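Chapter 6
Outdoor Work Surfaces and Seating

6.1 Scope

Furniture used outdoors is subject to loads that indoor furniture rarely meets: direct sun, standing water, wind, and ground that is seldom level. This chapter treats the table first, then the chair, then the arrangement of both on a paved area. Parasols, heaters and built-in benches are covered in Chapter 21.

The reader should be familiar with the terms used for frames and joints in Chapter 5. Two further terms are needed. The working area of a table is the part of the top on which objects can be set down and reached by a seated person. The clear zone is the strip of paving behind a chair that must stay open so that the chair can be pushed back.

6.2 The Glass Top

Round glass tops are common on patio tables. Many have a textured surface, usually described in catalogs as pebbled or hammered. The texture scatters light and hides water spots and fine scratches. It also changes how small objects behave. A flat box or a printed sheet rests on the high points of the pattern and slides more easily than it would on wood. Writing directly on such a top is difficult, and a computer mouse may track poorly unless a mat or a stiff card is placed under it.
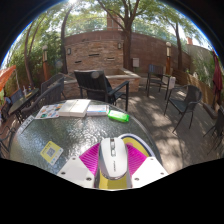 Texture has a cost in cleaning. Dust and pollen settle in the low points and are not removed by a dry cloth. Halvorsen recommends a soft brush and soapy water, followed by a rinse from the center outward. Adhesive labels should be peeled off before the top has stood in strong sun for long, as the glue hardens and works into the pattern.

A round top also loses working area toward the rim. Objects with square corners, such as books and boxes, leave gaps between themselves and the edge. On the Terkness test tables, roughly 26 percent of the top was found to be of little use for paperwork – a figure that falls as the diameter grows.

6.3 Chairs and the Clear Zone

Patio chairs fall into two broad groups, metal and woven. Metal chairs with slatted backs drain quickly and offer little resistance to wind. Woven chairs are more comfortable without a cushion but hold moisture in the weave and dry slowly in shade.

Where a patio is bounded by a wall or a raised planter, the clear zone should be measured from the face of the masonry or from the edge of the cap, whichever projects farther. Løken and Dalen give methods for curved walls, where the distance changes from one chair to the next. Their procedure is set out in Section 6.5, after the discussion of leg ends and paving joints.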